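Folding sports kit on the sofa — quick way

Updated 26 May 2026

Wrote this out for my brother in law and then three other people wanted it so here it is as a page. Shorts and sports tops mainly, the thin slippery sort that won't stay folded. No table needed, no folding board. Just the sofa seat, or a padded bench, whatever you have that's wide and a bit grippy.
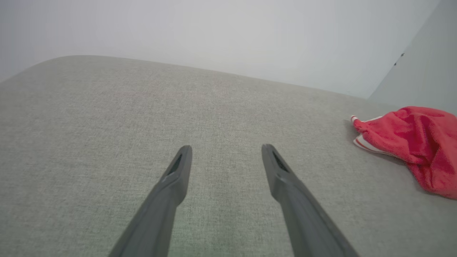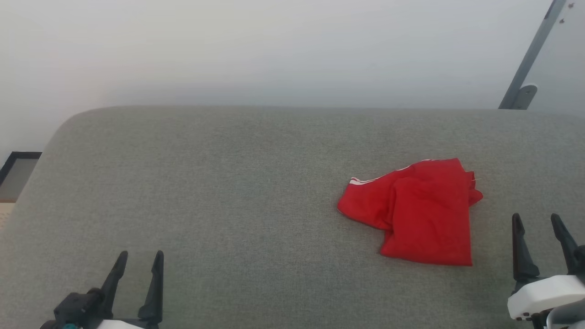 What you need

A seat or bench with woven fabric. Leather is hopeless for this, the stuff slides straight off. Velvet works but picks up every bit of fluff and gives you some back.
The clean washing, properly dry.
A drawer or box to put it in after.
A rubber band or two if you are packing for a trip. Optional.

No iron. Don't iron polyester unless you know what you're doing. I put a shiny patch on a Pekness top years ago and it's still there.

Before you start

Clear the seat. Cushions off, remote off, newspaper off. Run your hand over it for crumbs. If you have a cat do it twice.

Tip the wash out somewhere else, on the arm or the floor in a basket, and only bring one thing at a time onto the seat. I used to dump the lot on and fold from the heap. Takes longer. You end up moving the same sock 5 times.

Check it's dry at the waistband. The thin bit dries in no time on an airer but the elastic holds damp and so does the inner brief if there is one. Pinch it. If it feels cold leave it another hour. Fold it damp and the drawer will smell by the weekend.

Shorts

1. Find the waistband. Sounds daft but when it's come out in a ball this is most of the job. Feel for the thick elastic edge, get both hands on it and let the rest hang.

2. Shake. Once, hard, downwards. That gets most of the creases out of thin fabric while it's in the air and it won't come out so well later.

3. Check inside out or not. Look at the side seams. Neat side out. If the liner's showing, reach up through the legs, grab the waistband and pull through.

4. Pull the drawstring even and tuck the ends inside. Don't tie it. Someone always ties it in a knot and then it's a fork job.

5. Lay flat, front up, waistband away from you. Smooth from the waistband down to the hems with a flat hand. The weave of the sofa holds the back layer still for you, so you can pull a bit on the front.

6. Fold in half left over right so one leg lands on the other. Side seams together. There'll be a triangle sticking out where the crotch seam is — fold that in so you've got a straight edge.

7. Now from the hem, fold up a third, then again to the waistband. You should have a little block with the elastic on the top.

8. Press with your palm and let go. If it springs open your thirds are too loose. Do step 7 again, tighter.

For very slippy ones, do the pocket tuck instead. At step 7 fold the waistband DOWN first, then bring the hem end up and push it into the waistband opening. It holds itself shut. Good for kit bags. A bit hard on old elastic so I wouldn't do it for the drawer.

Tops

Same idea, more of it.

1. Find the shoulders. Pick up by the shoulder seams, not the neck. Shake.

2. Lay face down, neck away from you. Smooth out from the middle to the sides.

3. Fold one side in to the middle of the back. Sleeve goes back on itself so it doesn't poke out past the new edge. Long sleeves, run them straight down the length.

4. Other side the same. You want a long strip, same width top and bottom. It'll try to get wider at the hem. Don't let it.

5. Hem up to just under the collar, then in half again. Turn over.

Vests are quicker, no sleeves to bother with, but the straps wander. Fold the straps down onto the body first, then treat it as a plain rectangle.

Anything with a big printed number on the back — fold so the number is inside and not creased across the middle if you can manage it. Old prints crack along fold lines. Wen-hsiung Yu lost half an 11 off the back of a shirt that way, it just flaked off in the drawer.

Tracksuit bottoms

Too long for most sofas lengthways, so go across. Leg on leg, waistband one end, hems the other. Fold in half, then thirds. Zips at the ankle should be done up or they catch on the one underneath. Found that out on a pair of leggings that weren't mine.

Keeping the piles straight

Back edge of the seat is where the finished ones go, against the backrest or the wall. Not the front edge, you'll knock them off with your knee. And keep away from rounded corners, a neat stack on a sloping bit goes over.

One pile per person if you're doing the whole house. Or one per type if it's just you. Don't go above six or seven high, slippery stuff starts to slide.

Odd socks to one side and ignore til the end.

Into the drawer

Stand them up on edge, like files, fold at the top. You can see every colour without digging. Lying flat you only ever wear the top two.

If the drawer is too deep for that, use a divider. I have the Skirkik ones, card, two slots, they've lasted alright. A shoe box cut down does the same. Seema Chaturvedi uses old baking tins, fair enough.

Leave a gap at one end. Pack it solid and you pull three out every time you want one.

Packing for a trip

Blocks not rolls, for me. Ka-ming Wu swears by rolling and we've had this conversation. Rolling is fine for cotton. Thin polyester unrolls itself by the time you reach the station unless you band it, and then you've got band marks.

What I do:

Shorts and top for each day, one block laid on the other, socks in the middle.
Band round the lot if it's going in a rucksack.
Dirty bag separate. A carrier is fine. Don't put sweaty kit back next to the clean, even for one night.

For the September camp I did it this way for the juniors and even they could get dressed without emptying the bag on the floor. Mostly.

Things that go wrong

It won't lie flat, keeps curling at the corners. Usually the hem has shrunk a bit from too hot a wash. Wash at 30. For now fold with the curl going inwards and let the others weigh it down.

Static. Crackles, sticks to your arm. Tumble dryer does this. Run a barely damp hand over it, or hang for ten minutes first. Dryer on low or not at all for this kind of thing.

Fluff all over it. Came from the towels. Wash kit with kit. Sticky roller, or tape round your hand.

Bright colours. Red espescially. Don't leave a new red thing damp on a pale sofa, not even for a minute. Dry is fine. If you're not sure, rub a white tissue on an inside seam and look at the tissue.

Smells clean when dry then smells again as soon as you put it on. Softener. It coats the fabric and the smell stays in underneath. Skip it, soak for an hour in cool water with 50 ml of white vinegar to a washing up bowl, then wash as normal.

Piping or stripes come out wavy. Stitching's tighter than the fabric. Hold both ends of the stripe and give it a gentle tug before you lay it down. Gentle. Then fold so the stripe runs along an edge, it looks tidier and you can find the thing again.

How long should it take

First few, ages. You'll be turning things round looking for the front. After a week or so you're at a few seconds each for shorts and not much more for a top. Kuo-hua Chou did a whole team's bag in the time it took me to make tea, but he was in a shop for years so doesn't count.

If you've got bad hands, skip the shake and smooth it on the seat for longer. Works nearly as well. And sit next to the pile, not leaning over it, your back will complain otherwise.

Questions I've had

Can I do it on the bed? Yes but it's soft, so press less and smooth more. And you're bending the whole time if it's a low one.

Does it matter which way the waistband goes? Not really. Away from me is just how I learned. Pick one and stick to it.

What about 100% cotton shorts? Easier. They stay where you put them. Same steps, and you can iron those.

Swimming shorts with mesh in? Mesh flat first, hand inside each leg to push it down, then as normal. They make a fatter block so give them thier own end of the drawer.

Will do one on fitted sheets when I get a minute. Po-yen Mok has asked twice now. Duvet covers no, I still get stuck inside them.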